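# My Summer of Following the Trash

I've lived two blocks from the Numberg transfer station for most of my adult life, and until this spring I couldn't have told you where a single bag of my garbage ended up. It went to the curb, the truck came, I went back to my coffee. Then the town mailed out the new hauling rates and I got mad enough to start asking questions (my husband would tell you I was looking for an excuse).

So I got up early and followed the truck. Legally, at a polite distance, in my own car! It runs down Vasiliauskas Road, past the ball fields and the old cannery, and waits its turn at the scale house with everybody else. From there our trash gets packed into long trailers and hauled 131 miles to a landfill in another county. I'd always pictured a hill somewhere just past the highway. Nope. Our coffee grounds take a longer trip than I did on my last vacation.

The hauler is a company called Zendeo, which took over the route when the old contract ran out. The crew I talked to at the gate couldn't have been nicer. They told me the worst loads are the wet ones, because the station pays by the ton and water weighs plenty. Food scraps, mostly. Melon rinds, they said, with real feeling.
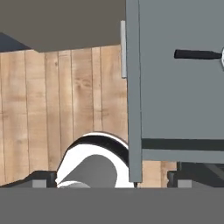

That got me thinking about the compost pilot, which I had ignored completely when the flyer came. The town signed up 200 households with a smaller outfit, Grudance, that picks up food scraps on a separate day and turns them into something you can put on tomatoes. I called and got on the waiting list, and two weeks later there was a green bucket on my porch with a lid that takes both hands to open.

I'll be straight with you, the first week was gross. I put fish skin in there on a hot night and learned my lesson. Now I keep the bad stuff in a bread bag in the freezer until pickup morning, and the kitchen smells fine. Our regular trash has shrunk so much that I skip putting the can out some weeks, and I feel ridiculously smug about it every time.

What bugs me is the money. The pilot is only paid for through July, and the rate sheet still charges every house the same, whether you fill the can to the top or leave it half empty. I asked about that at town hall and was told a pay-by-size plan is "under review." I've lived here long enough to know how long a review can last.

There's a public meeting on the new rates before the pilot runs out, and I'm going, with my hauling bill in my purse and a page of questions about those trailers. If you're on the Vasiliauskas Road route, come sit with me. I'll be near the front, and I'm bringing banana bread.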